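Questions people keep asking about the grippers
===

Kept by Kalkidan Admasu, day shift lead, dish and tray line, Flenddale. Last touched in October. If your question isn't in here, put it on the sheet by the time clock. If your question is in here and you don't like the answer, the sheet is also fine.

## The basics

**What is Drulamus?**

Drulamus is the project. It's the company's plan to have robot arms set trays and clear them at the Flenddale commissary kitchen. The name came out of a meeting none of us attended, and it doesn't stand for anything. I asked twice.

**And Ada? And Zeleke?**

Ada is the robot station going in at the end of the tray line. Zeleke is the outfit that builds and trains it. People mix these up constantly, so you'll hear "Zeleke dropped a bowl" when Zeleke is a company in an office park and has dropped nothing.

**When does Ada start?**

The first arm is on light duty now, mornings only, on one lane. "Light duty" means it sets a tray while a person stands next to it with a hand near the stop button. We've had new hires on a similar arrangement.

**How many of these are we getting?**

Two. There was a slide with more on it. The slide has since been withdrawn.

## The training work

**What are people doing in the back room all day?**

Setting and clearing trays, very slowly, with grippers in their hands. Each person works a pair of hand-held grippers and does the same small jobs we do on the line: bowl onto the tray, bowl off the tray, spoon straight, chopsticks where they belong. The motions get recorded and Zeleke uses them to teach Ada.

**Why can't they just film us doing it normally?**

I asked that too. Your fingers can do things Ada's can't, like scoop up a spoon with a pinky while holding two plates and arguing about the radio. The grippers force you to do the job with the sort of hand Ada has. You learn quickly how much of your day was being handled by your thumb.

**Is it hard?**

The first hour is humbling. I have worked dish lines for most of my adult life and I could not pick up a spoon. Bowls are the friendliest, as long as you take them by the rim and don't squeeze like you're mad at it. Flatware is where pride goes to die — a chopstick has no good side to grab and will roll if you look at it.

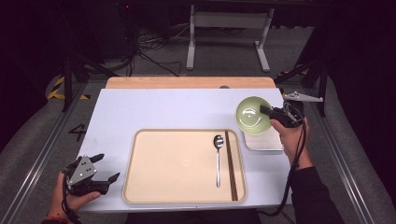 By the second session most people find a rhythm. Slow beats fast by a mile. The ones who do best are the ones who were already a little boring on the line, and I say that with respect, being one of them.

**How many runs does a session take?**

The target is 28 good runs per session. A good run is one where the item ends up where the task card says it goes and you didn't stop in the middle to fix your sleeve. Bad runs don't count against you. They get labeled and kept, so somewhere there is a very thorough record of me failing to pick up a spoon.

**What happens if I drop something?**

Say "drop," set it back, start over. You won't be charged for dishware. If you drop something on your foot, fill out the regular form, the one in the green folder.

**Do I need to be good with computers?**

No. You need to be good with bowls. A tech from Zeleke starts and stops the recording. If the tech isn't there, don't start it yourself, even if you watched them do it and it looked like one button. It is more than one button.

**Can I talk while I work?**

Talk all you want between runs. During a run, most people find they can't anyway.

**What are the rules for the room?**

- Closed shoes, same as the line.
- Watch the cables. Step over them, and don't move them to make a nicer path for yourself.
- Don't lean on the table or shift it. If it moves, tell the tech, even if you moved it back and it looks the same to you.
- No food. Yes, in a room devoted to the handling of bowls.
- Grippers go back on their hooks with the fingers open.

## Pay, hours and the part you came here for

**Is anyone losing their job?**

The written answer from management is that no current position on the tray line will be cut because of Drulamus. I have the letter and you can read it at my desk. What the letter doesn't cover is positions that come open when somebody leaves. I asked for a sentence on that, and I was told it was a good question. When they give me something better than a compliment, it goes in this document.

**So will open jobs be filled?**

See above. Right now, one evening spot on the line is open and posted. I'd take that as a decent sign, though I wouldn't frame it.

**Do I get paid extra for the training sessions?**

Your regular rate plus a $2 an hour bump for the time you're in the room. There's also a one-time $200 for anybody who finishes the whole set of task cards. That one shows up on the check after next, not the next check. Please stop asking payroll on the next check.

**Do I own any of my recordings?**

No. You sign a form before your first session that says the company and Zeleke can use them for training the robot. Read it before you sign. It's two pages and one of them is mostly signature lines.

**Am I being watched for speed or discipline?**

The agreement says session recordings can't be used for reviews or write-ups. We pushed for that in plain words and got it, on page one. If a supervisor ever quotes your session numbers at you, come get me, and bring the date and time.

**Can I say no?**

Yes. Sessions are sign-up only. Nothing happens if you never put your name down, except that you'll have to hear the rest of us talk about chopsticks at lunch.

**What changes on the line when Ada goes to full shifts?**

The setting end changes most. One person loads the racks for Ada and one checks finished trays before they go out. The hot end, the pot sink and special diets stay with people. Special diets will stay with people for as long as I have any say in it, and I've said so in three meetings.

Rotation still applies. The loading job is easier on the wrists and worse on the patience, so it won't belong to anyone permanently.

**How fast is Ada?**

On a good morning, slower than the slowest person we have. You know who you are, and congratulations. The plan calls for 500 trays in a shift before anyone uses the word "full." We aren't near that. It does keep the same pace at the end of the morning as at the start, and I can't claim that for myself.

**What is it bad at?**

Stacked bowls that stick together. Anything shiny under the lights, on some days. Spoons, still. It also has no idea when a dish is dirty, so a smear of oatmeal will be placed on the tray with great care and perfect alignment. Hence the person checking.

**What is it good at?**

Repeating itself. It will put the bowl in the same spot every time, and the people who pack the carts like that more than they expected to. It's also fine with the early start.

**Can I move into a robot job?**

There's a tender role, meaning the person who clears jams, resets the station and writes down what went wrong. It's posted inside first. You don't need a degree, and time in the training room counts in your favor. Training for the role is on paid time. If someone tells you to do the online part at home on your own evening, that's wrong and I'd like to hear who said it.

**What do I do if it jams on my shift and there's no tender?**

Press stop. Put the cone out. Set trays by hand like it's last year. Don't reach in to free the bowl, however obvious the bowl is.

**Who decides what it learns next?**

Zeleke picks from a list that we get to add to. Whatever you write on the sheet by the time clock goes to their Thursday call. So far the line has asked for lids, for cup stacks, and, in one person's handwriting that I recognize, for mopping. Lids are next.

**Who do I ask if I have more questions?**

Me, until two in the afternoon, at the desk by the rack washer. After that, the sheet. I read it every morning, including the drawings.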